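The Usitz Street Letter
2020-11-07
From the Toy Desk: One Basket, No Lid

Regular readers will remember that in March this column recommended sorting children's toys into labeled tubs with lids. I gave it a full page. I used the word "system" more often than I would like. Several of you went out and bought the tubs, and a few of you wrote to tell me what you thought of them by the end of the month, in language the newsletter can't print.

So I would like to take it all back, in an orderly fashion, and talk about baskets.

My own tubs came from Nireck, and I have no complaint about the tubs. They were good tubs. They had snaps on both sides and they stacked. The trouble is that a child of four looks at a lid with snaps the way I look at a tax form, and what goes in the tub is whatever I put in the tub, after bedtime, on my knees. A lid is a second job. By summer the tubs were holding winter hats, and the blocks were back where blocks naturally live — under the couch, with one set aside for the dark part of the hallway.

What replaced them was a wicker basket, woven, with a good thick braided rim. It doesn't stack. It has no place for a label. You can drop a thing into it from standing height while thinking about something else, and as far as I can tell this is the entire secret of tidying with small children.
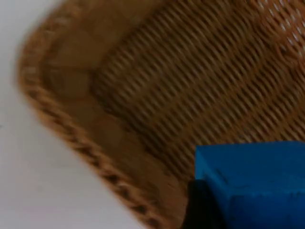
Won't wicker snag everything and shed bits all over the floor?
A cheap one will. Run your hand around the rim and over the inside before you pay for it, and if anything catches your skin, leave it at the store. At home, a quick vacuum with the brush head every couple of weeks takes care of crumbs, and a loose strand can be snipped with nail scissors or tucked back under its neighbor. Don't soak it. A damp cloth is plenty, and then let it dry somewhere out of the sun.

As to size, get one wider than you think and shallower than you think. A deep basket turns into a well. The things at the bottom are never seen again, and the child who wants one of them will tip out the whole load to reach it, which puts you back where you started but louder. In a wide one everything is more or less on view. Mine is a rectangle with rounded corners, and I have come around to the shape. Round baskets are prettier, but they waste the corner of any shelf you put them on, and they roll when tipped over, and they will be tipped over.

The next matter is what goes in. I began with great firmness. Blocks only, I said. That held until lunch. The current rule in our house is that if it's solid, has no batteries, and fits in one hand, it may go in the basket, and nobody has to be consulted. Cubes qualify. Balls qualify. Modeling clay does not, for reasons anyone who owns wicker and modeling clay will have discovered by now.

I do hold out on one point, and it's that the basket goes up on the table for the actual cleanup. I know the books say to keep storage at floor level so children can reach it. They can reach it all day long. But at pickup time a basket on the floor becomes a boat, or a hat, or a place to sit, and a basket on the table is just a basket. You put the strays up beside it and drop them in one at a time.

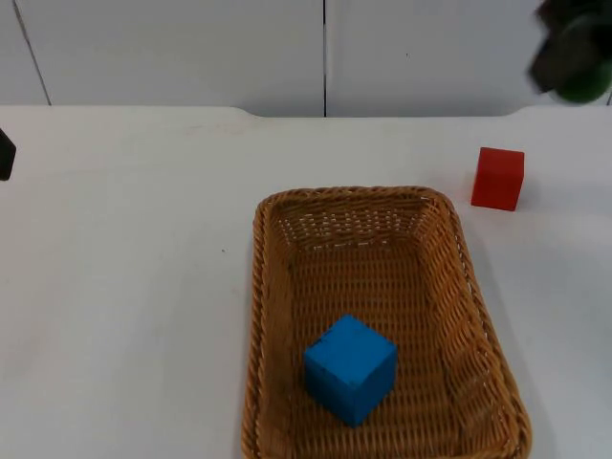 The one-at-a-time part matters more than I expected. I used to sweep the whole mess toward the edge with my forearm, like a man clearing a poker table, and then spend twice as long chasing what went over. Now we go by color. Someone calls blue, and blue goes in. Someone calls red, and there's a debate about whether a certain block is red or orange, and then it goes in too. It's slow, and I've made my peace with slow. The evening pickup runs about 21 minutes with full participation and 6 if I do it alone, and I'm told the longer version builds character. It hasn't said whose.

A word on the surface. A plain pale tabletop is a great help, because a toy has nowhere to hide on it. We used to do this on a patterned cloth with fruit all over it, and I once tried to pick up a printed plum. If your table has a cloth, take it off first. And push the table up against the wall if you can, because that closes one side to anything that rolls.

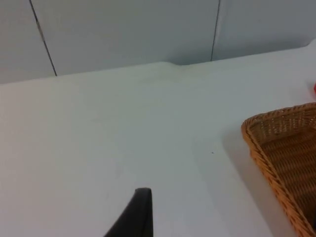 The ball problem

Cubes stay where you put them. I have nothing further to say about cubes. Balls are another thing, and the smaller and rounder they are, the more opinions they seem to have. Our floors slope toward the kitchen, as every floor on Rotside Lane does, and anything round that leaves the table is under the stove before you've finished saying its name.

The usual advice is a separate container for balls, and I tried it, and it gave me two containers and the same balls under the stove. What works better is the order of things. Balls go in the basket last, on top of the blocks, where they settle into the gaps and keep quiet. If you put them in first, they skate around on the bottom and come hopping out when the first big block lands. Going in last also means a ball spends a while alone on the table, waiting. Lay a folded dish towel beside it if you're nervous.

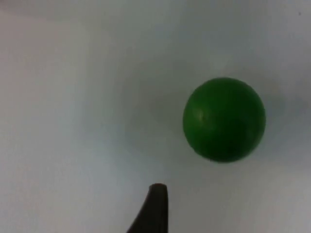
Csenge Hegedűs writes that I have it backward, and that in her house the balls go in first, under a folded napkin, with the blocks on top to hold them down. She adds that she has raised three children and lost one ball, and she knows where it is. She also wishes to say that the tubs were a mistake and that she told me so in March, and I have checked, and she did.

I'll try the napkin. In the meantime, if anyone would like a set of Nireck tubs with all their lids, they're on the porch at 1,401 Pattinasarany Road, under the winter hats. Please take the hats out first.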